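Mellwood Sound Archive

Home Collections Listening Room About Visit Contact

Search the catalog Enter title, performer or call number Go

About Us

Mellwood Sound Archive holds recordings of live music, spoken introductions and stage interviews made in small halls. The collection consists of 537 open-reel tapes, 337 cassettes and a smaller group of lacquer discs that have not yet been fully listed. Most of the material came from three sources: the Brustwood concert series, the Otwood Folk Club and the private recordings of the sound engineer Enda Ó Néill, who gave his tapes and his logbooks to the archive together.

The archive is run by Bláthnaid Ó Briain, who also edits the catalog. It is an independent body and is not part of any university or public library system.

What we collect

We accept recordings of performances given before an audience, with or without the talk between songs. Complete recordings are preferred to edited ones. Where an interview took place on the same evening as a concert, the two are kept under one call number with separate part numbers. Studio masters, commercial pressings and off-air radio recordings are outside our scope and will be referred elsewhere.

Printed matter is taken only when it relates to a recording already held. Set lists, door sheets, stage plans and box labels are the usual cases. Posters are photographed and returned.

How the catalog works

Each entry gives the performer, the hall, the date as written on the container, and the date as established from other evidence if the two differ. Song titles are entered as announced from the stage. Common alternate titles are added in a second field so that a search on either form will find the tape. Unidentified tunes carry the word "untitled" and a timing.

Speed and track layout are recorded for every reel. A number of the Otwood tapes were made on a machine that ran slow — the logbooks mention it twice — and the transfers have been pitch-corrected. The uncorrected transfers are also kept and can be requested by staff number.

Preservation

Transfers are made flat, at 24 bits and 96 kHz, with no noise reduction. Listening copies are made from these files and may have hum removed. Tapes with sticky binder are treated before playback and are transferred in one session where possible. The Olaniyan Room holds two playback machines, one for quarter-track and one for half-track reels. So far, 246 reels have been transferred. Work on the cassettes has not begun.

Files are stored in two locations and checked against their original checksums every August.
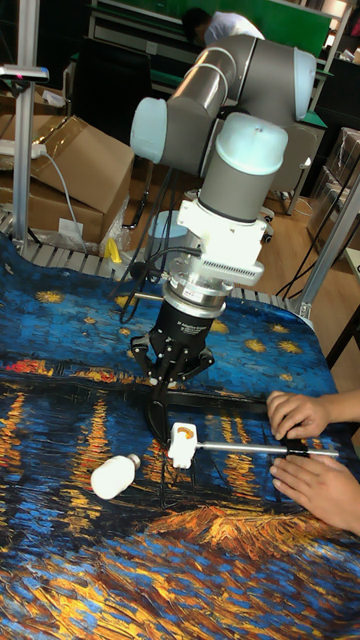
Gripper arm over a starry night cloth.

Using the collection

Listening is by appointment in the Olaniyan Room. Requests should include the call number and reach us one week ahead. Reels that have not been transferred cannot be played on request, but they can be moved up the transfer list if a reader has a stated need.

Copies are supplied when the performer or the estate has agreed in writing. We do not hold performance rights and cannot grant them. Quotations from stage interviews should cite the call number, part number and timing.

Donations

Please write before sending anything. A short list of containers, with whatever is written on them, is enough for a first reply. Do not rewind or play old reels in order to make the list.

Page last revised 8/29/18

Filed under: About the Archive | Live Music and Spoken Word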